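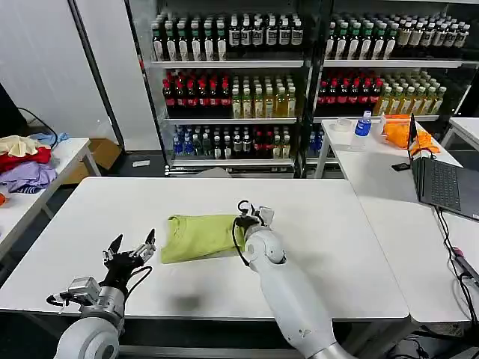
Junho, caderno da oficina, 16h40

Voltei a esta página depois do café para não deixar as coisas da dobragem só na cabeça, que amanhã já ninguém se entende com os meus papelinhos soltos. O assunto continua a ser as t-shirts do Stedari, a encomenda das 279 peças, e a ideia de chegarmos a uma dobra que aguente a viagem na caixa e saia de lá com cara de gente.

Comecei pela verde-lima porque é a cor que menos perdoa. Qualquer vinco faz sombra e vê-se logo do outro lado da mesa, o que é uma maçada para quem a recebe, mas para nós dá um jeitão! A Oi-ling Hsueh insiste na dobra em três ao comprido e depois ao meio, e eu, que vinha da escola das mangas para dentro e dois quartos, tive de lhe dar razão quanto à gola, que assim fica muito mais direita. Já na bainha não estou convencida. Se o primeiro terço entra um dedo a mais, o erro aparece todo na ponta, e depois anda-se ali a puxar e a alisar e só se piora.

O que ficou assente por agora:
Alisar sempre do centro para fora, com a mão aberta, antes da primeira dobra.
Mangas para trás, sem as enrolar.
Ponta direita apertada contra a mesa no fim, um instante, e largar.
A dobrada fica com a gola virada para quem embala (isto foi pedido do Toàn Ngô, e eu acho simpático).

Da mesa: a branca continua a ser a melhor que temos para isto, o tecido corre bem e a altura é boa para as costas. O pior é a luz do fim da tarde, com as sombras a caírem mesmo em cima do tampo, e custa perceber se um risco é vinco ou se é só sombra. Queria experimentar virar a mesa um quarto de volta, mas então ficávamos encostados ao frigorífico das bebidas e era toda a gente a pedir licença para ir buscar um chá. Fica onde está até falar com a Yung-ching Mak.

A propósito do frigorífico, e já que alguém há de ler isto: quem levar a última de uma fila, por favor, puxe as de trás para a frente. As de tampa azul, na prateleira de baixo, são as que desaparecem mais depressa, e no calor de junho apetecem a todos, eu incluída.

O rolo de fita transparente mora na mesa do lado, a do portátil. Não o levem para o armazém, que na semana passada perdi meia manhã à procura dele. Para fechar os sacos tenho usado um pedaço curto, com a ponta virada sobre si mesma, e assim abre-se sem rasgar nada.

Por fazer: repetir a dobra da Oi-ling num tamanho grande, que ainda só a fiz nos médios; perguntar à Hoi-yan Tam se as caixas da Pomeck sempre são as baixinhas; passar a limpo a folha com as 166 peças já conferidas e colá-la na página seguinte.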